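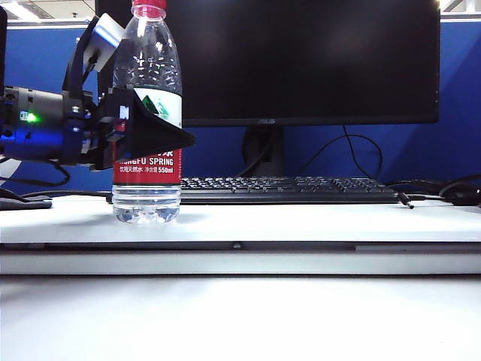

Gripper finger at the bottle, keyboard and monitor right behind.

Home Guides Arms Grippers Safety Downloads Contact

Liquids at the desk: how to set up a gripper job with water in it

Quick one. People keep asking for the house rules on liquids so am writing them down properly. These are for small arms on ordinary desks, light loads, one person at the controls. Not for big arms behind a fence, and not for anything hot or nasty. Water only. If your site has its own rules, use those first.

Before you power up

Look at what's in reach. The arm's reach, then add 30 cm all round. Anything in that ring that minds getting splashed either moves or gets covered. Keyboards, mice, plug ends, power strips. A screen that's switched off still counts.

Cables next. Loose plugs lying on the desk – pick them up, put them away or hang them off the back. Cable loops under the gripper need enough slack for the full move but should not be able to hook a bottle neck. Run the wrist through its full range once by hand and watch the loop the whole way.

Find the stop button. Press it. Check it does stop. Every session, not just the first one.

The bottle

Cap on, done up tight, for every dry run. Full bottles are heavier and slide less, half-full ones slosh. Teach the grip on a full one and then check it again on a half.

Thin plastic gives. So start with low grip force and creep up in small steps. Stop when the bottle lifts and doesn't turn in the fingers. If the sides are folding in you've gone past it. Go back 2 steps, try again.

Come in from the side, fingers level, at the middle of the bottle or just below. Labels can be slippery and the ribbed bits are uneven, so check where your finger actualy lands.

Slow on approach. Slow on lift. Fast in between if you must.

Open containers

Different rules. Anything without a lid gets its own space, well away from electrics, and a tray under it with a lip. Fill to a third, no more. Never carry an open container over a keyboard or over the arm's own base – go round, even if the path is longer.

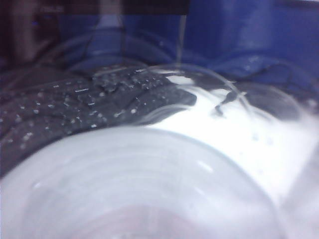

Close up on the clear plastic. The small glints are what to check for when you wipe down.

Clear plastic is a pain for cameras. Edges double up, rims vanish, and whatever is behind shows straight through. Don't rely on a wrist view alone to decide where a rim is. Use a fixed view as well, from the side, and set a floor height in software so a bad guess can't drive the fingers through the desk.

Same with drops. On a dark surface they show as bright specks. On white you can miss them completely, so wipe white surfaces whether you see anything or not.

While it's running

One person on the stop, nothing else in their hands. No reaching in to straighten a bottle. Pause, wait for the arm to settle, then reach.

If it spills: stop, power off at the wall, then wipe. In that order. Not wipe first. Lift cables up to dry them, don't just push them to one side. Leave power off until the connectors have been looked at by somebody other than whoever spilt it.

After

Fingers wiped and dried, screws on the finger mount checked by hand. We check ours properly every 14 days, and change the pads at 2,000 grips whether they look worn or not. Write it in the log. Date, job, any spills, any slips. A slip with no spill still goes in teh log.

That's the lot. Printable sheet is under Downloads, the April one, ignore the older copy.

Comments

Narayanan Kurian
Useful, thanks. Does the 30 cm ring apply upwards as well? We have a shelf over ours.

Beatriz Pacheco
Yes, all directions. Anything on a shelf over the arm, move it. I'll add a line.

josa_bench
We dropped the fill level to a quarter on ours after swapping to wider bowls. A third was still going over the side on fast turns.

Egan
Which pads are you running? Ours go shiny long before 2,000.

Beatriz Pacheco
Plain soft ones, nothing special. If they've gone shiny change them, the number is a maximum.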